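第4章 調理家電の消費電力を測定する

この章では、Leleo 電力計タップを台所や食卓まわりの家電に接続し、1回の使用ごとの消費電力量を記録する手順を説明します。本体の時刻設定と Jomgate アプリへの登録(第3章)を済ませてから始めてください。

測定の対象は、コンセントに差して使う単相100 Vの家電です。トースター、電気ケトル、炊飯器、コーヒーメーカーなどを測定できます。IHクッキングヒーターのうち200 Vのものは測定できません。 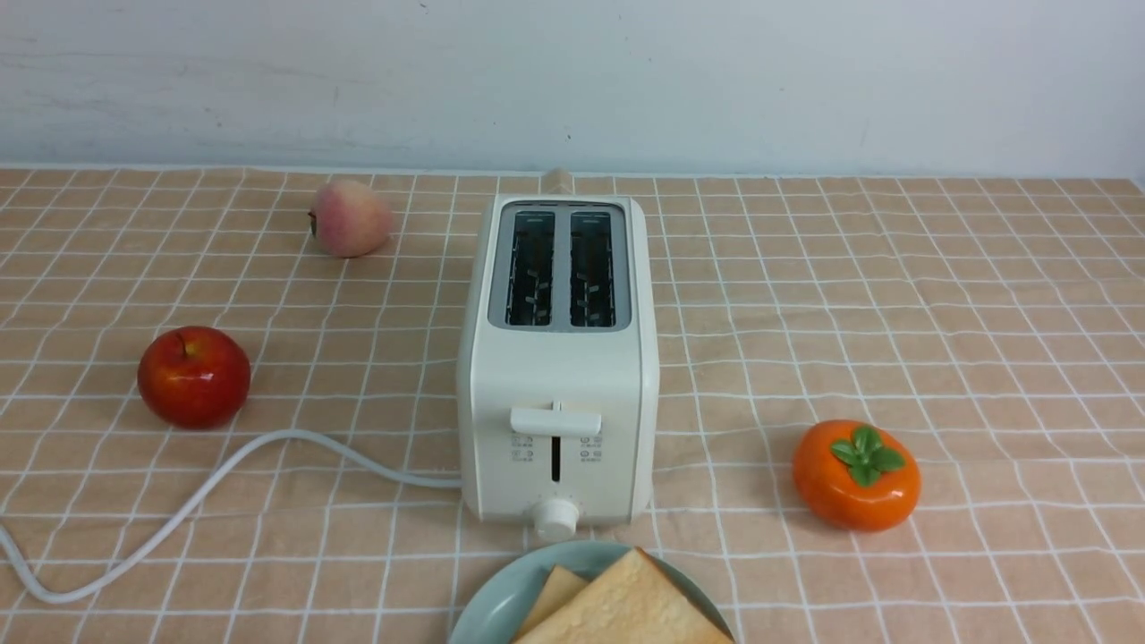 格子柄のクロスを敷いた卓上

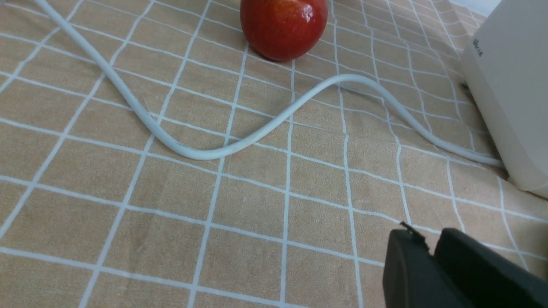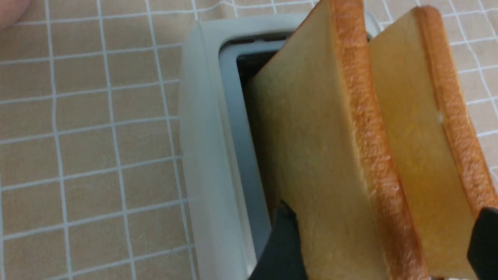

4-1 接続の前に

測定する家電の定格消費電力を、底面または背面の銘板で確認します。本体に接続できるのは合計1500 Wまでです。銘板に電流値(A)しか記載がない場合は、電流値に100を掛けた値を目安とします。

警告
・定格を超える家電を接続しないでください。発熱、火災の原因になります。
・本体を別の延長コードやテーブルタップに接続しないでください。壁のコンセントに直接差し込みます。
・濡れた手で差し込みプラグに触れないでください。
・本体を流し台の縁、蒸気の当たる場所、こんろの近くに置かないでください。

注意
・接続コードを束ねたまま使わないでください。
・コードが食卓の端から垂れ下がる場合は、人の通らない側に寄せます。
・プラグの刃にほこりが付いているときは、乾いた布で拭き取ってから差し込みます。

4-2 本体に家電を接続する

1. 家電側の電源スイッチを切ります。スイッチのない家電は、レバーやダイヤルが停止の位置にあることを確認します。
2. 本体を壁のコンセントに差し込みます。表示部に自己診断の画面が出たあと、待機画面に切り替わります。
3. 待機画面の右上に「READY」が点灯していることを確認します。点灯しない場合は4-7を参照してください。
4. 家電のプラグを本体の差込口に奥まで差し込みます。
5. 表示部の電力値が0 Wであることを確認します。マイコン式の家電では、待機電力として小さい値が表示されることがあります。

メモ:差込口が固いときは、プラグを左右に揺すらず、まっすぐ押し込んでください。

4-3 家電の種類を選ぶ

Jomgate アプリには2,724機種の家電プロファイルが収録されています。プロファイルを選ぶと、使用開始と使用終了の判定条件が自動で設定されます。

1. アプリの「測定」画面で「家電を追加」をタップします。
2. 型番の先頭から入力し、候補の一覧から該当するものを選びます。
3. 表示名を入力します。表示名はあとから変更できます。
4. 「本体に送信」をタップします。本体の表示部に家電アイコンが出れば完了です。

該当する型番がない場合は、「種類から選ぶ」で近いものを指定します。トースターのようにヒーターの通電が一続きになる家電は「加熱・短時間」、炊飯器や電気ポットのように保温を伴う家電は「加熱・保温」を選びます。どちらにも当てはまらないときは「手動」とし、4-5の手順で開始と終了を操作してください。

メモ:オーブントースターで温度調節のためにヒーターが入り切りする機種は、「加熱・短時間」では1回の調理が複数回として記録されることがあります。この場合は「加熱・断続」に変更します。

4-4 自動で測定する

1. 家電を通常どおり使います。
2. 電力値がしきい値を超えると、本体のLEDが緑の点滅に変わり、記録が始まります。
3. 使用が終わると電力値が下がり、判定時間の経過後に記録が確定します。LEDは緑の点灯に戻ります。
4. アプリの「履歴」に、開始時刻、使用時間、最大電力、電力量(Wh)、電気料金の換算値が追加されます。

判定時間の初期値は、「加熱・短時間」が20秒、「加熱・断続」が4分です。続けて2回使う場合に1件としてまとめたいときは、「詳細設定」で判定時間を長くします。

電気料金の換算値は、アプリに登録した単価から計算します。燃料費調整額や基本料金は含みません。請求額とは一致しませんので、比較の目安としてお使いください。

4-5 手動で測定する

1. 本体の測定ボタンを3秒間押します。LEDが橙色に点灯します。
2. 家電を使います。
3. 使い終わったら、測定ボタンを1回押します。
4. 表示部に電力量が表示されます。記録しない場合は、表示中に取消ボタンを押します。

手動測定中は自動判定が働きません。ボタンを押し忘れた場合、記録は9時間で打ち切られ、履歴に「中断」と表示されます。

4-6 記録の保存と書き出し

本体に保存できる記録は2,000件です。上限に達すると、古い記録から順に上書きされます。アプリと同期した記録は、本体で上書きされてもアプリ側に残ります。

書き出しの手順は次のとおりです。

1. 「履歴」画面で期間を指定します。
2. 右上のメニューから「CSVで書き出す」を選びます。
3. 保存先を選び、「実行」をタップします。

文字コードはUTF-8です。表計算ソフトで開いて文字化けする場合は、読み込み時に文字コードを指定してください。表示名にコンマを含む家電は、書き出し時にコンマが空白に置き換わります。

メモ:Craddock 形式のデータベースを使っている場合は、「書き出し形式」を「区切り:タブ」に変更してから実行します。

4-7 うまく測定できないとき

「READY」が点灯しない
本体を抜き、30秒以上待ってから差し直します。再度点灯しない場合は、別の壁コンセントで確認してください。

使用しても記録が始まらない
しきい値が家電の消費電力より高く設定されています。「詳細設定」でしきい値を下げるか、手動で測定します。

使用していないのに記録が増える
待機電力がしきい値を超えています。しきい値を待機時の表示より10 W以上高くしてください。保温中の炊飯器では、プロファイルが「加熱・保温」になっていることを確認します。

表示が「OVER」になり、家電が止まった
過負荷保護が働いています。家電の電源を切ってプラグを抜き、本体が冷めてから復帰ボタンを押します。繰り返し表示される場合は使用を中止し、Ulbridge サポート窓口に連絡してください。

電力量が前回と大きく異なる
設定(焼き色、湯量、火力など)と使用時間をそろえて測り直します。直前まで使っていた家電は庫内に熱が残り、電力量が小さく出ることがあります。

4-8 使用後の取り外し

1. 履歴に記録が追加されていることを確認します。
2. 家電の電源を切り、プラグを本体から抜きます。
3. 本体を壁のコンセントから抜きます。コードを引っ張らず、プラグを持って抜いてください。

本体の汚れは乾いた柔らかい布で拭きます。ベンジン、シンナー、アルコールは使用できません。長期間使わない場合の保管方法は第7章を参照してください。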